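Chapter 4
Sharing a Room: How People Divide Up Space

What you will read about in this chapter
Why we keep the distances we keep
Territory at work and at home
The Foltness study of shared desks
Noise, privacy and the feeling of being crowded

Think back to the last time you walked into a waiting room with only one other person in it. Where did you sit? Unless the two of you were friends, you almost certainly left a chair or two between you, and you probably didn't sit all the way in the far corner either, where it might have looked as though you were trying to get away. You made a fairly delicate decision in the time it takes to cross a carpet, and if somebody had stopped you at the door and asked what rule you were following, you would have had a hard time saying. This chapter is about rules of that kind. We all learned them (most of us before we could tie our shoes) and we follow them all day long, on buses, in kitchens, in line at the bank, and especially in the places where we work.

In Chapter 3 we spent a good deal of time on how groups form and what keeps them together. We treated the group there almost as if it floated in the air, with no floor under it and no walls around it. Of course real groups meet somewhere, and the somewhere matters a great deal! A family that eats at a small round table talks differently from one that eats along a kitchen counter. A team that has to share one long room will work out who gets the window, who gets the draft from the door, and whose coffee mug may be moved without asking.

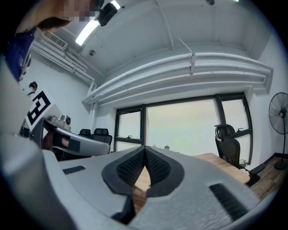
Shared offices have been a favorite subject for people who study these questions, partly for the simple reason that researchers tend to work in them. The study we will come back to most often was carried out in the town of Foltness, where an insurance firm called Rallari moved its clerks out of separate rooms and onto one open floor. Nobody was given a desk of their own. The clerks were told they could sit wherever they liked each morning, and for the first few days they did wander a bit. By the end of March, though, 17 of the clerks on the north side were going to the same chairs every day, and a newcomer who took one of those chairs could expect a cool good morning.

You may be smiling at this, because classrooms work in just the same way. Take a look around yours. Chances are that you are sitting where you sat last week, and that you would feel a small twinge if you came in and found someone else's bag there. The school never assigned you that seat, and you have no right to it that you could defend in front of a judge. Still, it is yours in some way that everyone in the room seems to understand. We will call a place like this a habitual territory, and in Section 4.2 we will compare it with the two other kinds, which are owned territory and borrowed territory.

Later in the chapter we turn to crowding, a word we use very loosely in daily life. A concert hall holding 2,000 people can feel friendly and full of good cheer, while an elevator with five strangers in it can feel unbearable by the third floor. Section 4.4 takes up the Hà and Usov surveys, which together gathered 4,000 replies from people living in apartment buildings, and asks why neighbors with the very same floor plan gave such different answers about whether they had enough room.

Before you go on to Section 4.1, get out your notebook and draw a simple plan of a room you share with other people. Mark the spot that is usually yours, and then the spots that usually belong to the others. Keep the drawing somewhere safe, as you will need it again for the exercise at the end of Section 4.2.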